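Melange fabric

Melange (say "may-LAHNZH") is cloth that looks like one color from across the room and turns into a whole crowd of them up close. You'll also see it called heather, marl or mottle, and I use all four without much discipline, sorry!

How the color gets in

Most plain cloth is dyed after weaving. With melange the fibers are dyed first, then blended before spinning, so a single thread already carries light and dark in it. Gray is the classic (a bit of black fiber in a lot of white will do it), but I've handled greens and rusts that were just as nice.

There's a cheaper route where two solid yarns are twisted together, and purists call that marl and get cross if you mix them up. My friend Huia Hinds ran the blending room at the Girkton mill and she kept 231 recipe cards for gray alone. Gray!

On furniture

Upholsterers love the stuff. Flecked yarn is kind to lint and small marks, and it sits happily next to strong colors. 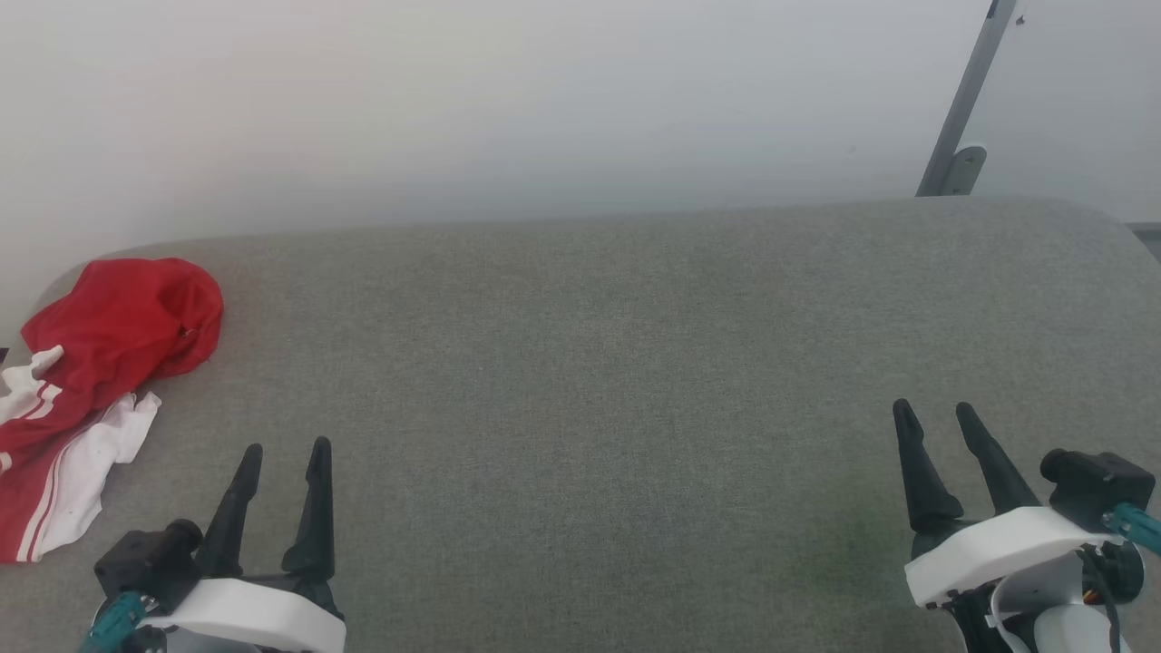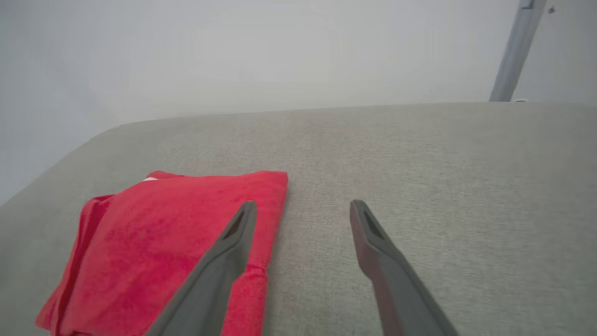 Gray upholstery with a fine woven texture.

Wear and rub tests

Sellers like to quote rub counts, and I'd take them with a pinch of salt. The old Lasten sample book I own lists a Tawhiri gray at 977 grams to the running meter, which makes for a very heavy cloth, and says nothing at all about pilling. Pilling is what I'd ask about first, especially with short, soft fibers.

Matching a batch

Always order the whole length at once. Blends drift between lots, and I once paid for 900 extra centimeters of Cudance heather that came out pinker than the first roll (it's still in my attic).

See also: tweed, chambray, space dyeing

Last edited 5 Jul 2019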